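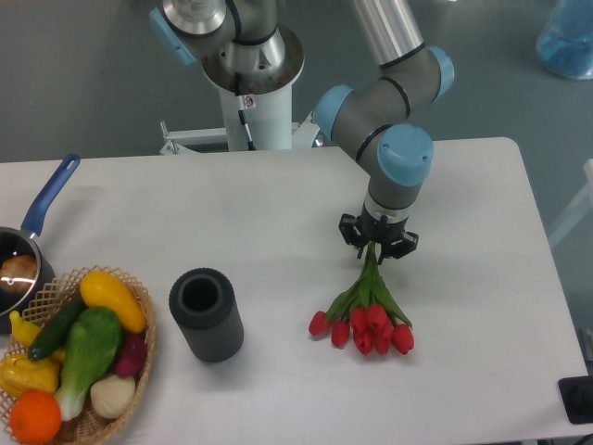
Sayegh Pictures has finished filming "Flunness," a family drama serial starring Lama Moussa and Zaid Awad. Moussa plays Gosta, a widow who reopens her late husband's shop after 17 years away from her hometown. Red tulips, held in a bunch by their green stems, are the flowers Gosta's husband brought home every spring, and they return in several episodes. The serial was written by Bilal Hourani and directed by Zoltán Dobos. Filming began in June.

"Lama read the first script and called me the same night," said Dobos. "We changed very little after that - mostly the ending."
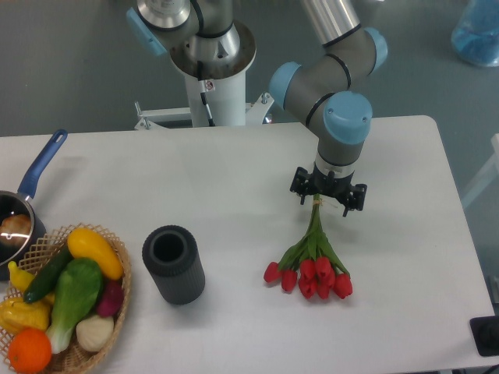
Broadcast details

"Flunness" will run for 59 episodes on the Uneren channel, one each weeknight. A premiere date will be announced later. Ayman Masri, who plays Gosta's brother, also sings the title song.

Press contact

Interview requests for the cast and director should be sent to the Sayegh Pictures press office.

Issued 20 Sep 2022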